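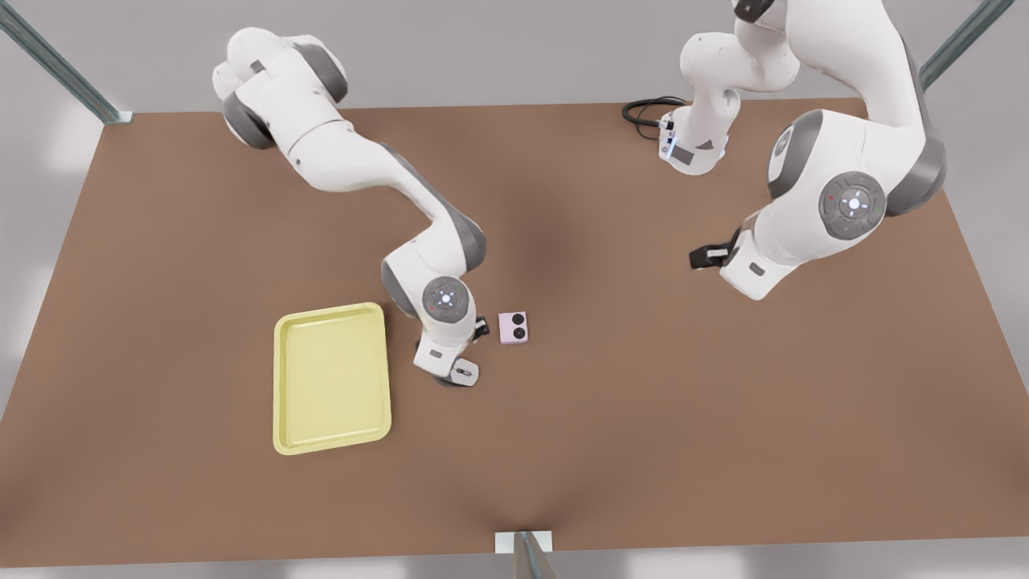

Section 7. Recovering from a missed grasp at the tray

Reading time: 6 min

This section covers the fault the Gorside controller reports as "grasp not confirmed" during the box-to-tray task. It applies to two-arm cells and to the same task run in the Waduren simulator. The right arm does the picking. The left arm is parked clear of the work area for the whole cycle and moves only on an operator command.

The fault stops the right arm with its fingers at table height. Both arms stay powered. The controller holds position and waits for an operator, and the tray stays empty until the task is run again.

CAUTION: A held arm is not a safe arm. Do not reach over the table while either arm is powered. The hold can be released from any connected console, including one in another room.

7.1 When the fault appears

The controller closes the fingers, waits for the grip signal to settle, then compares the measured finger gap with the gap stored for the box. If the two do not agree, it makes 2 attempts and then raises the fault. The log shows one of these entries:

– GAP LOW. The fingers closed on nothing. The box is beside the hand or has been pushed away.
– GAP HIGH. The fingers stopped early. One finger may be resting on top of the box or on the tray rim.
– NO SETTLE. The grip signal was still changing after 1000 ms.

GAP LOW is by far the most common entry. In most cases the hand has come down between the tray and the box because the stored box position is out of date.

Note: The log entry gives the result of the last attempt only. To see the earlier attempt, open the cycle record.

7.2 Making the cell safe

Skip this procedure if you are working only in the simulator.

1. Press the stop button on the operator console. Do not use the pause command, which leaves the drives on.
2. Confirm that the console reads DRIVES OFF for both arms. Check each arm separately.
3. Lock the supply switch and keep the key with you.
4. Look at both elbows before you step in. An arm with a worn brake can sink slowly after the drives go off. If either arm is sinking, stay out and go to Section 9.
5. Move the box by hand only if it is trapped. If it is free, leave it where it is until you have finished 7.3.

CAUTION: Do not push the hand sideways to free a trapped box. The finger mounts are the weakest part of the arm and can bend without visible damage. Use the manual finger release.

7.3 Finding the cause

Work through the checks in this order. Stop at the first one that fails.

1. Open the cycle record and note the commanded position of the right hand.
2. Compare it with the box position in the object list. If the two differ by more than 16 mm, the task is using an old position. Go to 7.4.
3. Compare the object list with the measured position of the box on the table. If they differ, the box was moved after the last scan. Go to 7.4.
4. Check which tool is assigned to the right arm. If the left tool has been assigned by mistake, every approach will be shifted by the same amount. Correct the assignment and reload the task.
5. Check the approach angle. The hand should point straight down before the last part of the move. A tilted hand can touch the box with its housing and push it before the fingers close.
6. If all checks pass, save the record and replay it in Waduren at reduced speed. Watch the gap between the fingers and the near side of the box during the descent.

Note: The simulator does not model slip well. A grasp that holds in Waduren may still fail on the cell – treat a clean replay as proof of position only.

7.4 Updating the box position

1. Restore power and select manual mode at reduced speed.
2. Raise the right hand straight up until it is above the height of the tray rim and the box. Do not use the HOME command from table height. The home path crosses the tray.
3. Confirm that the left gripper is clear of the box and the tray. If you must move it, move it away from the right arm.
4. Place the box to the right of the tray, with its sides square to the table edge. Leave enough room for a finger on each side.
5. Run SCAN OBJECTS and wait for the list to refresh.
6. Select the box and accept the new position. The old value is kept as entry 132 in the parameter history and can be restored from there.
7. Run one cycle at reduced speed with a hand on the stop button.
8. If the box is placed in the tray and the fingers open fully, return to automatic mode.

7.5 If the fault returns

Do not raise the number of attempts to clear a repeated fault. Each missed attempt can move the box farther from its stored position, and on cells with a Cornau finger set it also increases wear on the pads.

Do not widen the gap tolerance. With a wide tolerance the controller can accept an empty hand as a good grasp and carry out the rest of the cycle with nothing held.

If the fault returns after a position update, take the cell out of service and send the cycle record, the object list and the parameter history to Timmermans support. Include the task file as loaded. A file that was edited after the fault cannot be used for replay.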